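We got to the Zoka a little after nine in the morning, too early for the doors and just right for the coffee cart, and I'll admit I was already in love with the place before anyone let us in. It's an old single-screen movie house with 141 seats, and every August the people who run it throw it open for a day so you can poke around the projection booth, sit in on a talk and then stay for a film or two. (I stayed for three. My back has opinions about that.)

The booth tour goes up four at a time, on a staircase I wouldn't wish on anyone in heels. Siobhán Hegarty led our group, and she let us watch her thread a reel of Lorkard, a quiet family drama about two brothers who inherit a ferry and can't agree on who should steer it. She talked the whole time her hands were working – about splices, about bulbs, about the winter the heat went out in the middle of a double feature and people sat through to the end anyway. The archive room behind her holds over 1,000 trailers, most of them in cans with handwritten labels, and I could have spent the day reading those alone.

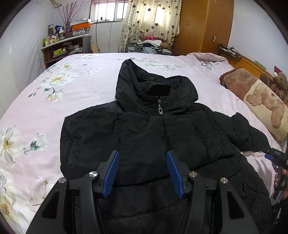 Nhi Mạch thought the first half hour of Lorkard could lose ten minutes and be a better movie for it, and said so during the discussion, adding that the older brother's silence had made its point by the second dinner. I like those dinners! But I did see heads nodding in the rows in front of me, and the talk that followed was the liveliest of the day.

After lunch came Gukuva, which I knew nothing about. It's a coming-of-age story set over one school year, and the young lead carries it with hardly a speech to her name. There's a stretch near the end, on a bus, that runs very long with no music at all, and the whole room went still for it. The Q&A was supposed to take 30 minutes and ran well past that.

The last film was a short comedy shown with live piano, and then a few of us wandered over to Ó Ceallaigh for soup and kept arguing about the ferry. Tickets for next year's open day go on sale at the box office in spring – ask for the balcony if your knees are up to it.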